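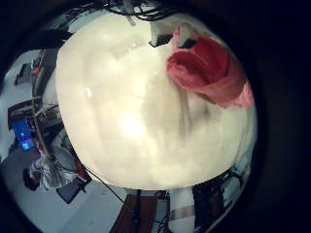 ## Wrist view getting swamped by shiny objects: keep or bin?

**caradog_p** · Jul 23, 2021

Hi all, me again with the Rakville arm. I've been recording wiping examples (me driving, the arm holding a bit of cloth) and I'm up to 1,221 of them, which I was dead chuffed about until I sat down and looked through the wrist camera footage properly. Loads of it is like the one up top. Big cream-white thing bulging into the middle, red cloth bunched up against it, a great blown-out highlight, and the room squashed round the rim. You can barely make out the fingers!

Do I chuck these, or does the learner cope?

**misik_fan**

Chuck them. I trained on 500 with glare like that and the arm kept drifting towards the window. Dropped to 400 clean ones and it behaved.

**Anum Dhanial**

I'd disagree with that quite strongly, sorry misik! If the lamp and the window are there when it's running for real, it'll meet the glare anyway. Bin the lot and you've taught it about a room that doesn't exist. Caradog, the cloth is still easy to pick out (deep red on cream, lovely), and that's the bit you're asking it to move.

What I would worry about is the left side. There's a blue monitor and somebody's dark hair and light top in view. The learner might latch on to that if it's always the same.

**caradog_p**

Hmm, hadn't thought about the monitor. I could turn it off I suppose. Is it worth masking the rim instead?

**misik_fan**

Masking's fine but do it the same way for training and running. I forgot once and lost a whole evening to it.

And Anum, fair enough about the window, but mine was a much smaller set. A few bad ones go a long way.

**Anum Dhanial**

Yep, that's fair. Try both? Hold back 13 glary ones, train with and without the rest, see which does better on those.

**edwards_shed**

Can you lock the exposure? I run Drosomance for recording and there's a tick box for it in the camera tab. Pull it down a notch and you might get some shading back on the white.

**caradog_p**

Found the tick box, it was off. Right, I'll lock it for the new batch and do Anum's split on the old ones. Might be November before I've got anything to show, the arm's sharing a bench with my day job.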